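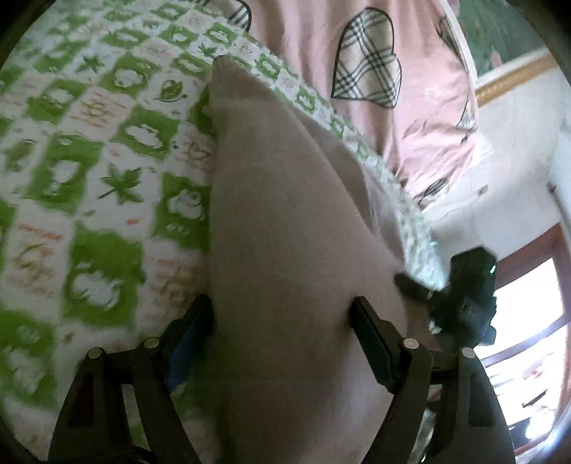

Dernière mise à jour de la page : mercredi 18 janvier 2023

Figure 3. Saisie d'un oreiller avec la pince à main Plidomgate, vue de la caméra de la pince. Les deux doigts pressent le tissu, qui se bombe entre eux.

3.2 Le travail des étudiants : ranger un lit

Après les premières séances en salle, consacrées aux gobelets et aux boîtes (voir 3.1), nous avons voulu que les étudiants du projet Drotari se frottent à des objets qui ne gardent pas leur forme, et nous avouons volontiers que le choix du lit vient d'eux. Notre proposition de départ, une pile de serviettes bien sage, n'avait pas soulevé un grand enthousiasme ! Un lit, en revanche, tout le monde en a un, et chacun avait déjà son avis sur la bonne façon d'y poser un oreiller.

La consigne tenait en une phrase : saisir l'oreiller, le soulever, le reposer à la tête du lit, puis ouvrir la pince. Chaque binôme disposait de 2 pinces et se partageait les rôles comme il l'entendait. Au total, 330 essais ont été enregistrés à partir du mois de novembre, dont 185 ont été conservés après relecture. Les autres ont été écartés pour des raisons assez variées (main passée devant l'objectif, oreiller lâché trop tôt, enregistrement lancé après le début du geste), et nous y revenons en 3.4, car les étudiants ont appris au moins autant en triant ces essais qu'en les réalisant.

La figure 3 montre le type de prise que la plupart des binômes ont fini par adopter. L'oreiller est long et effilé, et la pince le tient par sa partie large, le coin étroit étant tourné vers l'avant. Au début, beaucoup cherchaient au contraire à attraper un coin, comme on le ferait du bout des doigts, et se retrouvaient avec un oreiller qui pivotait dès qu'il quittait le matelas. Le passage d'une prise à l'autre s'est fait par imitation, d'un groupe au suivant, sans que nous ayons eu à intervenir.

Nous n'avons imposé ni literie ni couleur. Le drap à carreaux verts et blancs de la figure 3, tout comme la couette rose à cœurs écossais, donne une idée des fonds très chargés sur lesquels le modèle devait ensuite retrouver le contour de l'objet. Les étudiants chargés de l'annotation, à l'atelier Mishra, s'en sont plaints avec bonne humeur, puis ont proposé d'eux-mêmes de noter la difficulté du fond sur leur fiche, une rubrique que nous avons gardée depuis. La fenêtre en plein jour leur a aussi donné du fil à retordre : de ce côté, l'extérieur est presque entièrement blanc.

Pour l'évaluation, 80 essais ont été mis de côté avant tout apprentissage et confiés au groupe de Prurdale, qui n'avait participé à aucune séance de saisie. Leur relecture, menée avec beaucoup de soin, est détaillée dans la section suivante.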